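11 Apr 2022

Inventory of the Lundutbridge flat continued. Sándor Vida wants the kitchen list by tonight, so the bedrooms are postponed. Item 263 was the last number used in the hallway.

Entrance. Glass door, white frame, lever handle with the lock cylinder above it. Mustard curtain, full length, a little too long for the drop – it gathers on the floor. Zuleica Peixoto asked for it to be shortened in July and it never was. Welcome mat with a blue border stays with the flat. Wooden post: one pale curved scuff near the top, entered as wear.

Kitchen. Counter marble-effect, white with grey veining. Fronts matte grey, recessed handle channel under the counter lip. Knife block is bamboo, marked NAVARIS, bread knife in its slot. Wall socket to the left of it. I listed the block under Zuleica's items and the socket under fixtures.
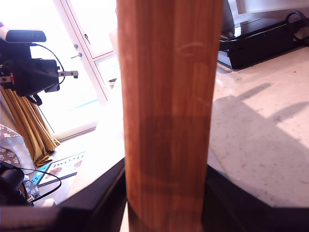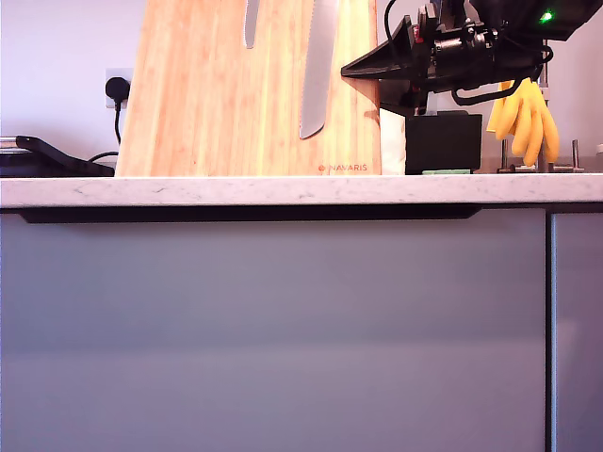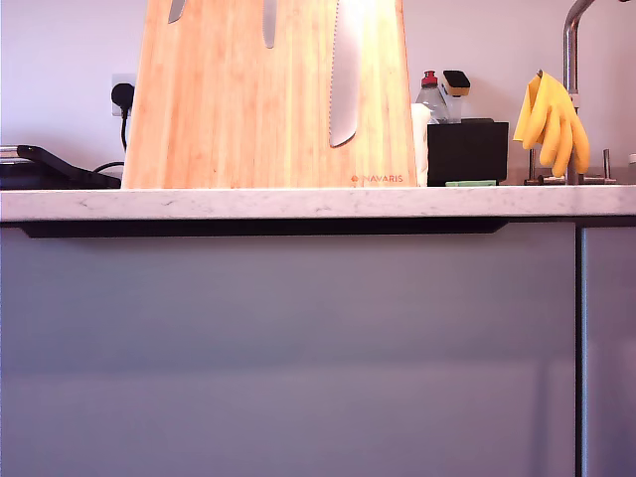
Still to do

Getetti quote for the curtain hem. Read the Csonka meter, which takes a key I don't have. Ask Sándor if the counter was sealed when it went in, and with what. Look for the Castau warranty card in the blue folder. Bedrooms from 9 tomorrow, wardrobe first.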